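Workshop > Notebook > Touring > Skoketov loop

Search entries
All years
Go

July 25, 2018

Skoketov loop, second pass over the day sheets

Worked through the seven-day sheet for the September departures and checked it against the ride logs. The version in the shared folder still has the old overnight order. Do not print from it. The corrected one has "rev C" in the footer and the Fülöp night ahead of the Skoketov night.

Total on the loop is now 269 km, gate to gate, excluding the airport transfer. The earlier total included the transfer leg on the way out but left it off on the way back, so it matched neither the odometer logs nor the map. Transfer is listed separately from now on, at the top of the arrival day, with its own fuel line.

Arrival day. Pickup at the airport, van to Grestby, bikes handed over in the yard behind the hotel. The sheet had handover after dinner. Moved it to late afternoon. Riders who come in on the evening flight get theirs the next morning before breakfast, and the lead bike leaves once the last one is signed out. The sign-out form needs a box for mirror condition. Currently people write it in the margin and it gets lost in the copy. 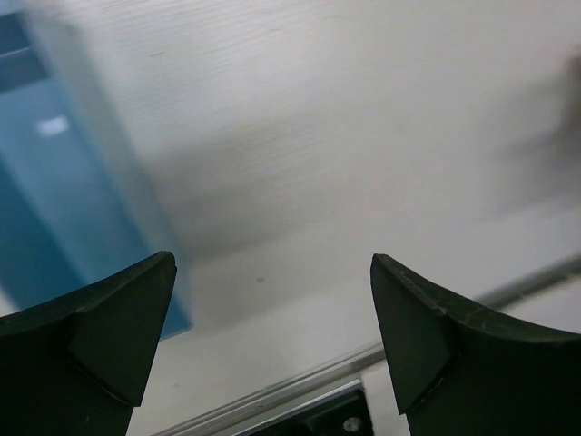 Rest day in Grestby. Kept. There was a proposal to drop it and gain a day at the lake end, but the loop climbs early and the logs from the June group show slow times on the first pass for anyone who went straight up. Optional short ride to the monastery and back stays on the sheet as optional. Wording changed from "visit" to "ride to," as entry is not included and the old wording produced refund requests.

Day over the Skoketov pass. This is the one that does not fit. Logged times from the two June runs disagree at the checkpoint below the summit: one group was through before the convoy window closed and the other waited for the next one. The sheet gives a single clock time for the summit, and that time is only reachable by the first group. Replaced with a range and a note that lunch goes to the far side if the window is missed. The tea stall on the near side cannot take a full group. Packed lunch to be carried in the van in either case.

Permit copies: the checkpoint keeps one set and the barrier at the far end keeps another. The sheet said one set. Corrected. Leader carries the spares in the tank bag, the van driver has a duplicate folder.

Onda import. Tried loading rev C into Onda to generate the rider handouts. Results:

- Overnight names with accents come through broken in the PDF. Fülöp prints with blanks where the accented letters should be. The on-screen preview is fine, so it looks like the font in the export template. Swapped the template font and it prints correctly.
- Distances entered as text are skipped in the total without a warning. Re-entered as numbers.
- Abbreviation "O/N" is expanded on some days and left alone on others. Have not found the rule. Typed "overnight" in full throughout.
- Meal codes import correctly.
- Changing the order of overnights does not move the attached hotel vouchers. They stay on the original day number. Has to be done by hand, and should be checked by a second person before anything goes out.

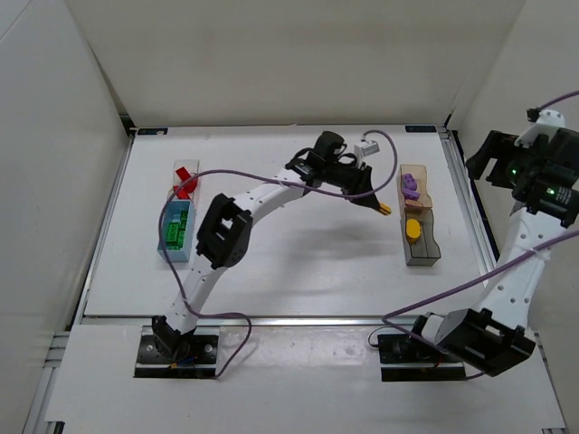 The voucher problem is the serious one. With the old order the Fülöp voucher would be dated for a night when the group is on the other side of the pass. Went back through the June handouts and those are consistent, as the order was never changed after import. Only rev B and later are affected.

Luggage. Allowance on the sheet is one soft bag per rider plus whatever goes on the bike. Trial load of the van with the new roof rack: bags fit, spare wheels fit, the compressor does not fit if the folding table goes in too. Table left out of the list. Riders can use the tailgate for roadside lunch as before. Tie-down straps on the near side are frayed at the ratchet, replacements ordered.

Fuel. Two confirmed stops on the loop, Grestby and the junction below Fülöp. The pump marked at Skoketov on the printed map has been shut since spring according to the driver, so it comes off the sheet. Van to carry jerry cans on the pass day. The range figure for the smaller bikes was taken from the dealer leaflet and is optimistic at altitude. Used logged consumption instead, rounded down.

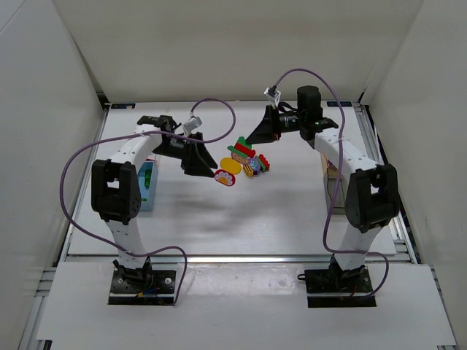
Last day. Ride back to Grestby, bikes in by mid-afternoon, damage check with the rider present. Deposit return was listed as same day. The bank counter closes before most groups get in, so it now reads "next working day." Hotel has agreed to a late room release for washing and packing but wants numbers the evening before.

Open items

- Convoy window times for September, still the summer table
- Voucher order in Onda, write up as a fault and send
- Mirror box on sign-out form
- Second set of permit copies added to packing list
- Check whether the Fülöp hotel has covered parking or only the open lot
- Remove revs A and B from the shared folder

Related entries
Grestby yard: bike handover layout
Roof rack trial load, van
Onda export template, font notes
Skoketov loop, first pass over the day sheets
Consumption log, June groups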